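4.2 Thin objects on a soft surface

The second series compared the Tilater hand with the Lemaire parallel gripper on flat items, using the same arm and controller settings as in Section 4.1.
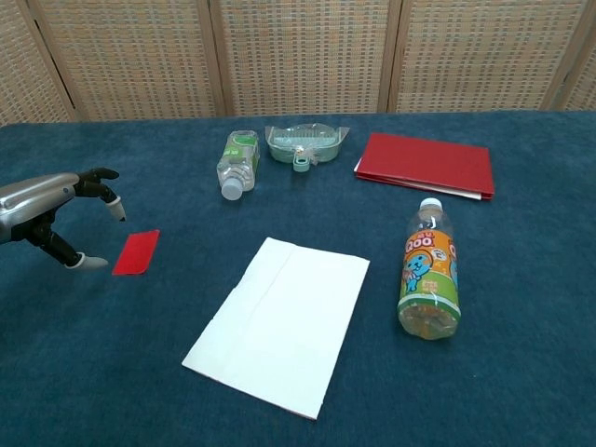 Figure 3. Tilater hand at the red card, carpeted table.

Each device made 100 attempts at the card. Closing speed was held constant and the force limit was set to 32 N for both. An attempt was scored as a success if the card was lifted clear of the carpet and held for two seconds. The hand succeeded 81 times and the gripper 64. Most gripper failures occurred at first contact, when the lower jaw pressed into the pile and pushed the card forwards. Failures of the hand came later, during lifting, and were more frequent when the card lay at a steep angle to the thumb. Bottles gave no clear difference between the two (Table 2).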